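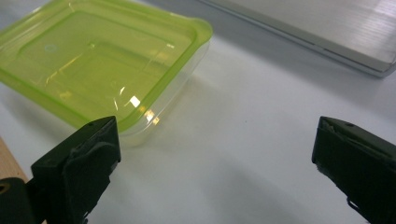
What happens to cooked food once it has been put away at home? In the households we followed, a little over half of it was eaten and most of the rest went in the bin within the week.

4.2 Fate of stored leftovers

We wrote to 400 households in Windach and Narstead, and 294 of them kept a kitchen diary to the end of the two-week period in March. Between them they recorded 1,387 portions of cooked food put into a fridge, freezer or cold larder. A portion was whatever the household itself treated as one lot of food. A large pan of soup split between two tubs was entered as two portions, while the same soup left in the pan was entered as one. We accept that this makes the portions uneven in size, but asking people to weigh food before putting it away was tried in the Tusteck pilot and led to a high number of blank pages.

Of the recorded portions, 767 were eaten by someone in the household. The others were thrown away, given to animals, passed on to a neighbour or relative, or still in storage on the last day. Portions still in storage were nearly all in freezers and are left out of the comparisons below.

The type of food mattered more than we had expected. Stews, curries and pasta sauces were usually finished. Plain boiled vegetables and rice were usually not, and many diary keepers wrote that they had put them away knowing they would not be wanted. One Narstead entry for boiled cabbage reads only "kept for form's sake". Roast meat did well for two days and badly after that. Bread and cakes were outside the study.

Household size had a weaker link with the outcome. People living alone stored the most food per person and also ate a larger share of it, often as a planned second dinner. Homes with school-age children stored less than couples did, and their diaries mention changed plans more often: a late match, tea at a friend's house, a child who no longer liked something.

4.3 Containers and visibility

Earlier work by Arboleda in Carhuamaca suggested that food is forgotten when it cannot be seen. We therefore asked diary keepers to note what each portion was stored in, using five groups: lidded plastic box, lidded glass dish, bowl or plate with a cover, original pan, and bag or wrap. Figure 3 shows a rectangular plastic container with a lime-green translucent lid, of the kind entered under the first group. No distinction was made between clear, tinted and solid lids at the coding stage, which in hindsight was a mistake.

Food left in the original pan was the most likely to be eaten, and it was eaten soonest. A pan takes up a great deal of a shelf and is usually needed again the next day, so there are two pressures on the household at once. Bags and wrap came last. Lidded boxes of both materials fell in the middle, with no clear gap between plastic and glass once the type of food was taken into account.

Shelf position was noted less carefully. Where it was given, food at eye level was eaten more often than food on the bottom shelf or behind other items. Several people also moved things during the fortnight, and the diary had no column for this, so we treat the result as a hint only.

Labels were rare. Those who did write a date on the food tended to use the freezer a good deal, and they seem to be a separate group in their habits generally — they also planned meals further ahead and shopped less often. We would not want to claim that labelling by itself led them to waste less.

4.4 Reasons given for throwing food away

Diary keepers could give a reason in their own words. Leonora Belmonte and Gladys Arboleda sorted these separately and then settled the differences by discussion. The largest group of reasons concerned safety, chiefly doubt over how old the food was. The next concerned appetite: the food was still good but something else was preferred. Spoilage that could be seen or smelt came third.

The gap between the first reason and the third deserves attention. Much of what was discarded on safety grounds had been stored for three days or fewer, and the diary keeper often wrote that it looked fine. Rice and chicken account for many of these entries. Older diary keepers in Windach were more willing to taste before deciding, though the number of such entries is small and we have not tested the difference.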